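Aug 19, 2024

Notes on the shift pattern change for the Orkamora workshop, mostly so Marcelle and I are working from the same page.

Went through the old agreements this morning. 154 on file. 84 of them are on the Stanov template, which names fixed start and finish times in the body of the contract. The rest put hours in a side letter that says they can be changed with written notice. So two different jobs:

- Side letter group: notice goes out, four weeks minimum, keep proof of delivery.
- Stanov group: need a signed amendment from each person. Posting the new rota on the board does not count, and neither does turning up for the new shift without complaint. Amedeo thinks the second point is arguable. Leaving it alone, we get signatures.

Signed so far from the Stanov group: 9. All came in after the July meeting. Honeylyn has them in the blue folder, scanned copies on the shared drive under "Hours 2024".

Tried out the first draft of the consent letter on Fiorella. She read clause 3 as meaning breaks would be unpaid from now on. They stay paid. Rewrote it as "Your paid break of 20 minutes is unchanged" and moved it up to the first paragraph. Second reader (Virgilio) got it right without help.

Still open:

- Late shift premium. The draft says it "may be reviewed". Marcelle wants that out, and I agree. Either we say the rate or we leave the line off.
- Three people on parental leave. Letters go to home addresses, same day as everyone else's. Check the addresses with payroll first.
- The former Vitale staff came over on their old terms. Do not send them the standard letter until we have read the transfer papers. Virgilio is asking for the full set, we only have the first half.
- What we do if someone says no. Amedeo to write up the options, one page. Nothing in the letter should sound like a threat in the meantime.

Changed the reply slip too. It had one box, "I agree". Now has "I agree", "I do not agree" and "I would like to talk about this first", with Honeylyn's extension underneath.

Next: clean copy of the letter to Marcelle, then print. Fomon template is out of date, don't use it. 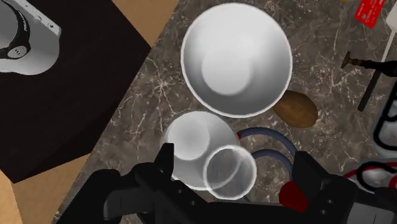
White cup on the brown marble countertop, simulated view.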